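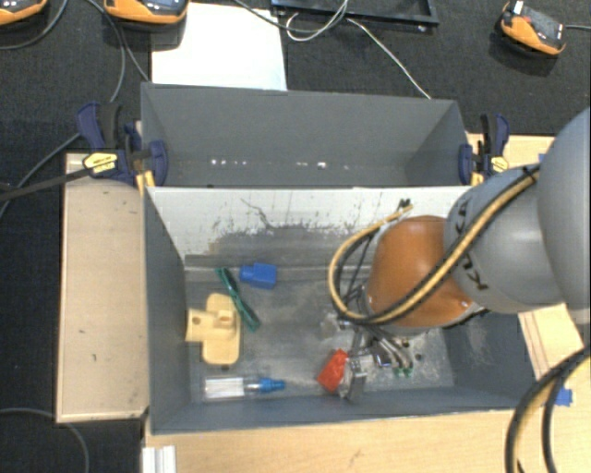 Two grey bins, one behind the other.

Thread on how our street sorted out its food waste collection, as a few people have asked. It's long. Mute me if you don't care about peelings.

Background first. Gratley has had a weekly kerbside food waste round for years, but flats above shops were left off it. That's 373 households, according to the letter we finally got back from the council in October.

If you live in one of those flats, everything goes in the black sack. Tea bags, chicken bones, the lot. The sacks sit in the alley until collection and the foxes get to them first. Anyone who has walked down Wustosov Lane early in the morning knows the smell.

I wrote to the council twice. The first reply said the lorry couldn't get down the alley. The second said there was no demand. Those are two different problems, and I said so.

Tatsuya Kamata, who has the flat over the dry cleaner's, put a paper form through every door between the bridge and the post office. One question: would you use a food caddy if you had one? He got a lot more back than I expected, and most of them said yes.

Several people wrote on the back of the form too. The main worries were smell in a small kitchen, where to keep the thing, and carrying it down two flights of stairs. All fair. I have the same stairs.

On smell: empty it every other day in summer. Line it with newspaper if you don't want to pay for bags. Keep fish skin and meat scraps in the freezer until the night before collection. I was doubtful about the freezer but it works.

On space: mine lives under the sink where the carrier bags used to be. Ghislain Lévesque hangs his on the inside of a cupboard door with a hook from the hardware shop. He says the door hasn't dropped yet.

On the lorry: it still can't get down the alley. What changed is that the council agreed to a shared locked bin at the Karunaratne Road end, where it can stop. You get a key when you sign up. It's a short walk — shorter than the one to the bottle bank.

Cost, as it always comes up. The shared bin, the lock and the first year of collections come to £690. The council is paying that. Residents pay nothing for the caddy. A lost key costs £5 to replace.

What goes in: cooked and raw food, bones, eggshells, coffee grounds, stale bread, plate scrapings. What doesn't: packaging of any sort, cooking oil by the bottle, cat litter, nappies. Compostable cups are a no as well, whatever it says on the cup.

Still not settled: whether the cafés can use it. They pay for trade waste separately, so my guess is no. I've asked and will add the answer to this thread.

Sign-up forms are on the counter at Justasow, next to the till. Fill in the flat number as well as the street number, please — a few came back without it and there was no way to tell which door to deliver to.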